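Blocking a patterned knit blanket on a hard floor
Posted in Textiles and Laundry, 27 April 2019

Flakska

I have a knitted blanket with a pattern worked across it. Since its last wash in January it no longer lies square. One long side measures 4 cm more than the other, and two corners curl. The label says wool and acrylic but gives no percentages. Dry weight on the kitchen scale is 865 g.

I don't own blocking mats big enough for it, and the bed is too soft to pin into. The only clear area of the right size is the floor in the back room. Can a blanket be blocked directly on a hard floor, and if so, how do I hold the edges without pins? I would also like to know whether steam is a safe option given the mixed fiber.

Wandgate

Yes, with some preparation. Mop the floor and let it dry completely. Lay down a cotton sheet, smooth it flat, and tape its corners. Mark the target rectangle on the sheet with sewing thread or water-soluble marker. Check both diagonals; if they are equal, the corners are square.

Soak the blanket in cool water for 20 minutes, press the water out in towels, and do not wring. Carry it in a bundle so that the weight does not pull on one edge. Open it from the center outward. Set the corners first, then the midpoints of the sides, then everything between.

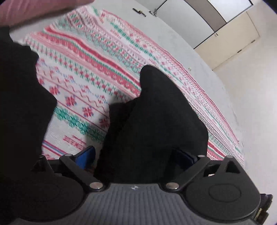 Edges can be held with weights in place of pins. I use cloth bags filled with 300 g of rice each, double bagged in plastic so the rice stays dry, at the corners and at even spacing along the sides. Put the weights on the outermost rows only, as they leave dents in raised stitches. With a patterned knit like this one, line up the pattern as well as the edges, or the blanket can measure square and still look skewed. A pale gray-white floor gives good contrast for checking the outline, and a white sheet will do the same on a dark one.

Leave it until dry through the full thickness. On a hard floor the underside dries slowly. Turn it once when the top feels dry, reset the edges, and run a fan at low speed across it.

On steam: hold the iron above the surface and never touch it down. Acrylic goes limp permanently if overheated. Test one corner first.

Odoi

just tumble dry it on low, mine came out fine

Favura

I would not tumble dry an unknown wool blend. Low heat plus agitation can felt the wool portion.

One addition to the long answer. Measure before soaking and write the numbers down. If the cast-on edge is tighter than the bind-off edge, blocking will even them out only until the next wash. In that case, redo the tighter edge with a needle one size up. Foam puzzle tiles 50 cm square also work under the sheet, and they take pins.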